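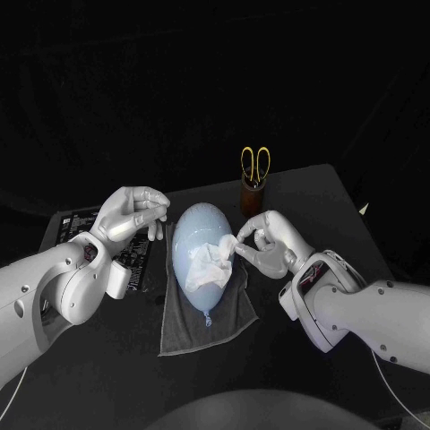 Crumpled white tissue on a pale blue balloon, with a folded dark gray towel underneath.

Tissue Paper Balloon Lantern

Updated 1 November 2018

You can make a light paper shade by covering a balloon with tissue and glue, letting it dry, and popping the balloon. Plain white tissue works best if you want an even glow. Colored sheets can bleed when they get wet, so test a scrap first.

What you need

One round balloon
White facial tissue or wrapping tissue
White craft glue (I use Skaver, but any kind that dries clear will do)
Water
A soft, wide brush
An old towel
A bowl for mixing
13 inches of string
A battery tea light

Setting up

Blow the balloon up until it is firm but still gives a little when you press it. A balloon filled to the limit is more likely to pop halfway through. Tie it off.

Fold the towel a couple of times and set the balloon on it. The towel keeps the balloon from rolling and catches drips. A dark one makes it easier to see stray bits of white tissue at cleanup.

Mix equal parts glue and water. It should run off the brush like thin cream.

Try one piece dry before you wet anything. Lay it over the side of the balloon and see how it falls. If it stands away from the curve in big folds, the piece is too large. Tear it in half and try again. Torn edges blend in better than cut ones.

If you are using facial tissue, separate the plies. One ply is enough, and two stuck together tend to slide.

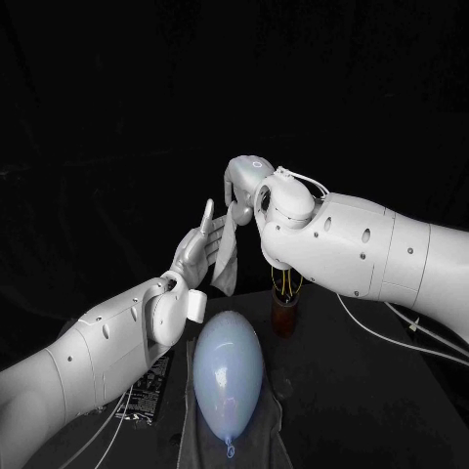
Wet tissue tears at the slightest pull, so do most of the handling while it is dry. Brush glue onto a patch of the balloon, hold the tissue by one corner, lower it into place and let go. Then dab more glue over the top. Dab, don't drag. Small wrinkles are fine and look good when the lantern is lit.

Work down from the top and overlap each piece a little. Leave a bare circle around the knot, wide enough for the tea light to pass through. When you need to reach the underside, turn the balloon on the towel and keep going.

Four layers is enough for a small lantern. I let each layer get tacky before starting the next, and put a bit more around the opening – the string goes through there later.

Drying

Tie the string to the knot and hang the balloon over the towel, away from heaters. My last one took 19 hours. It is ready when it feels stiff all over and sounds papery if you tap it.

Snip the balloon close to the knot and let the air out slowly. A sudden pop can pull the sides in. Peel away the rubber, trim the opening, and punch two holes near the edge for the string.

Use only a battery light inside, never a candle.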